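The Shared Kitchen Table

Zulier Gallery, page 5
Text by Angeliki Stefanou
Posted 19 January 2026

The shared kitchen at Zulier has one long-standing job that never gets written on the rota, and that is sorting the fruit. People bring in what they have. Some of it comes from the Strebel market, some from the Nivthorpe stalls at closing time, and some is left over from lunches upstairs. By the end of a week there is a mixed lot on the table and someone has to go through it.

This page follows the fruit table. The earlier gallery pages cover the stove, the shelves and the sink, and the notes there still apply. The kitchen has not been rearranged, apart from the drying things, which moved over to the table in November when the counter was taken up with jars.

The light blue tablecloth is the one most of us know by now. It wipes clean and it folds small, and the prints on it make it easy to tell someone where to put a thing down. "By the star" is a normal instruction in this kitchen, though there is more than one star. 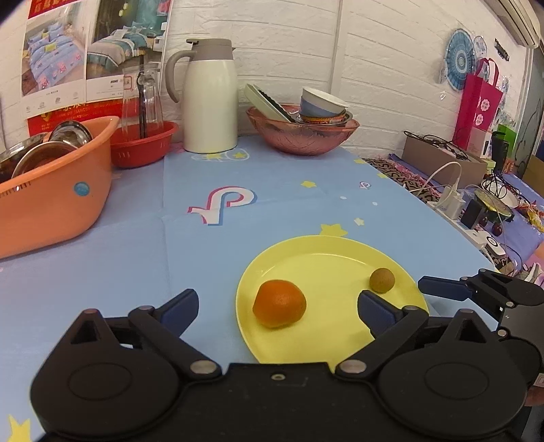
Tangerine and a small brown fruit on the yellow plate. Dish basket and white thermos jug at the back.

The yellow plate is used for whatever should be eaten first. It is plastic, it is light, and it can be carried to the other room without anyone worrying about it. Two pieces is a normal load. When more than that goes on, people tend to pick through it and the fruit at the bottom gets left.

Bowls and pots go in the orange basket to dry and are put away by whoever is in next. Glasses go upside down in the red one. Prapai Thongsuk asked for the thermos to be kept at the back of the table, away from the side where people sort, and that is where it has stayed. If you fill it, please close the lid properly.

The rest of the fruit goes straight on the cloth. We used to put it all in one deep bowl, but a soft piece could sit in there for days before anyone saw it. Spread out, it gets looked at every time someone walks past. 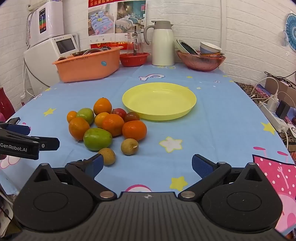 Sorting starts with the citrus. It is usually the biggest share of what comes in, and it keeps the longest, so it can be moved to one side and left for last. There are six in the pile this time, mixed in with two green mangoes, and the sizes run from a small orange up to some large tangerines. The mangoes are harder to place. A green one with a yellow blush may be ready or may need more time, and the only way to tell is to press it gently near the stem. Tomatoes should be taken out early and kept by themselves. They mark easily, and people looking for fruit tend to push them around.

The small brown ones go to the front, where they are less likely to roll under something. Check these by hand. They look the same from one day to the next and then go soft overnight.

A few house rules for the table, repeated from the notice by the door:

Wipe the cloth before you put anything down.
Do not cut fruit on the cloth. The boards are under the sink.
Bags and boxes go home with the person who brought them.
If you take the last piece off the plate, put another one on it.

Prapai keeps a notebook of what comes in, by weight. The entry for November was 87 kilograms, a good month for us - the market had a lot of citrus that had to go. The notebook hangs from a string inside the pantry door and anyone can write in it. Please use grams for small amounts. "A bag" is not useful when the totals are added up. A typical drop-off is 500 grams or less, and those small ones are the entries most often skipped.

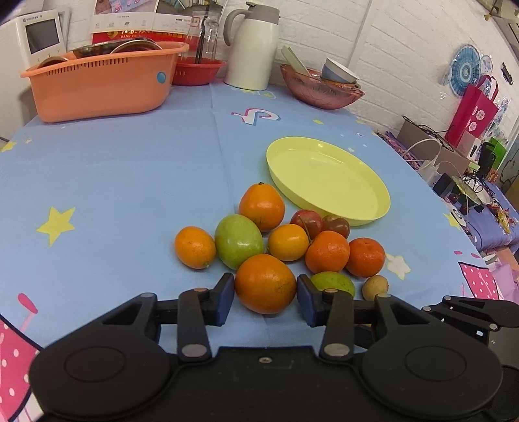 Once a month the notebook is copied into the Grirkby sheet, which all the shared kitchens in the building use. The sheet has 317 lines so far and goes back to when the kitchen opened. It is plain reading, but it does show which weeks run short and which run over, and the shopping list is made from that.

Anything too soft for the plate is set aside for jam or for the compost bin. Jam is made when there is enough for one pot. Clean jars with lids can be left on the counter at any time - labels off, please.

The next gallery page will cover the pantry shelves.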